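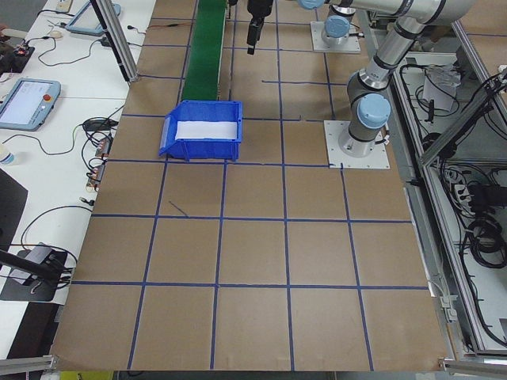

Robotic bin handling at Vollodton

Robotic bin handling at Vollodton is the use of small jointed robot arms to move parts between storage bins and a conveyor at the Vollodton returns and repair depot. The depot is operated by Trondo, a firm that refurbishes electrical fittings and small appliance parts for hardware chains. The work was done entirely by hand until Trondo set up a trial cell beside the packing area. The cell and the changes that followed from it are often referred to by staff as "the grid", after the taped floor on which bins are placed.

Background

Trondo opened the Vollodton depot to deal with goods sent back by customers. Returned parts arrived mixed, in cartons of varying size, and were tipped into plastic bins for sorting. A sorter took each part out of a bin, looked it over, and placed it on a belt leading to testing or to scrap. The job was repetitive and was done standing up. Sorters rotated through it in blocks of two hours, and the depot had long had trouble filling the early shift, which starts at 5:30 am.

At the time the trial was proposed the depot employed 68 people, of whom 36 worked in sorting and packing. Sore wrists and shoulders were the most common complaint recorded in the site's injury book. Management gave this as the main reason for the trial, along with a backlog that had built up over the summer. The sorters' own representatives accepted the first reason and were sceptical about the second, arguing that the backlog came from unfilled positions.

Equipment

The cell stands inside an aluminium frame. Its work surface is covered with tan cardboard and marked into squares with dark blue tape. Cardboard was chosen for the trial because it could be cut and replaced cheaply while the layout was still changing. The robot bases stand on square white mounting plates, and a narrow green conveyor belt with dark rails runs away from the bin position. The blue plastic bin used in the cell has an open, sloped front lip, and a white lining can be laid in the bottom of it.

The arms are fitted with grippers; one in use at the cell is black and has two short fingers. Operators control and program the arms from teach pendants, handheld units with a screen and a red emergency stop button. The pendants are kept on a long white workbench next to the cell, together with much of the wiring.

The control software was supplied by Tratano, which also trained the first operators. Fingertips for the grippers are made by Kotian, a local machine shop, and are changed according to the type of part being sorted.

Method of work

An operator places a bin on its assigned squares and selects the part type on the pendant. The arm lowers the gripper, closes it on a part, lifts, and sets the part down on the belt. If a part is missed three times in a row the arm stops and waits for someone to look at it. The usual causes are parts lying flat against the side of the bin or tangled in their own leads.

Squares on the grid are referred to by row and letter. A bin that has been knocked out of place can be put back by eye against the tape, and operators are expected to check its position at the start of each run. The lining is used with small flat parts, which are easier to pick up from a softer surface.

Output depends heavily on what is in the bins. Trondo set a target of 600 parts per shift for the cell, well below what an experienced sorter handles in the same time. The target was met regularly with switch plates and plug housings. Hinged or cabled parts fell short of it and continue to be sorted by hand.

Effects on staff

No sorting positions were cut during the trial, under a written undertaking that Trondo gave before the equipment was installed. Two vacant positions on the early shift were left unfilled, however, and this became the main point of dispute. The representatives held that leaving a job empty had the same effect on the roster as cutting it. The undertaking was later reworded so that any vacancy in sorting must be advertised internally before it can lapse.

The make-up of the work changed more than the number of people doing it. Sorters who trained as cell operators spend much of a shift loading bins, clearing missed parts and changing fingertips. They lift less and walk more. Several reported that the work was easier on the hands but harder to settle into, as they were called over at irregular times and could not leave the area between calls. A rule was brought in allowing an operator to pause the cell for a meal break without asking a supervisor.

Hand sorting also became more uneven. With the simple parts going to the cell, the bins left for the remaining sorters held a larger share of awkward items, and individual counts dropped. For a time these counts were still being compared with figures from before the trial. Custódio Esteves, a sorter of long standing and one of the first to train on the pendant, raised this at a shift meeting in September, and individual counts were dropped from the monthly board soon afterwards. Counts are now kept for the whole section.

Pay was settled separately. Trained operators receive an hourly allowance on top of the sorting rate, whether or not they are rostered on the cell that day. Training is open to anyone in sorting or packing and takes 3 shifts, the last of them spent working under supervision. Some staff have declined it – mostly those close to retirement and those who prefer hand work – and have kept their existing rosters.

Safety

Reaching into the cell while an arm is enabled is prohibited. An operator who needs to move a bin must first stop the program from the pendant and keep the pendant within reach. Cable runs on and below the workbench are checked weekly by the site electrician. Early in the trial most reported faults were loose connectors, and a rule against resting tools on the wiring dates from that period.

Later use

The cell remained in use after the trial period ended. A proposal to add a second one beside the scrap line was put off until the depot's lease is renewed. Trondo's other sites sort by hand, although staff from two of them have visited Vollodton for pendant training.

See also

Conveyor systems
Manual handling
Teach pendant
Work rotation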